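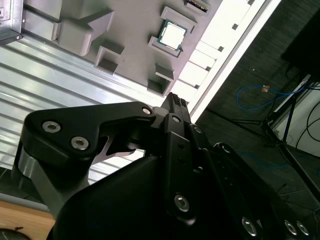
Prasetyo Yeoh

Fitting out a practice case: processor, board and power supply

These steps are for the grey practice board, which has raised blocks moulded in place of the usual components. The order is the same as for a live build.

1. Lay the case on its side, open side up. Check that the board sits flat before going further.

2. Hold the processor by two opposite edges of the green substrate. Keep fingers off the metal heat spreader.

3. Lower it straight into its nest. If one corner rides high, lift it out and start again – don't press it down.

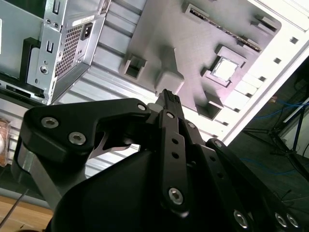
4. Offer up the power supply with the inlet socket and vent facing out of the case. Support the weight from underneath until the first screw has caught.

5. Start all the mounting screws by hand, then tighten them in a diagonal pattern.

6. Read the rating label. Ours carries an 80 PLUS Bronze badge. Write the model and serial number on the Halonen build sheet now, while the label is easy to reach. 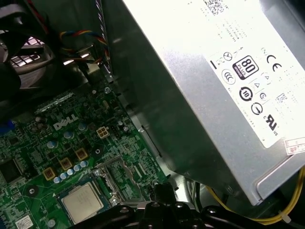

7. Route the wiring clear of the fan blades. Spin the fan with one fingertip – it should turn without touching anything.

8. To strip the case down, work back from step 7. Processors go in the Jurka tray, heat spreader up.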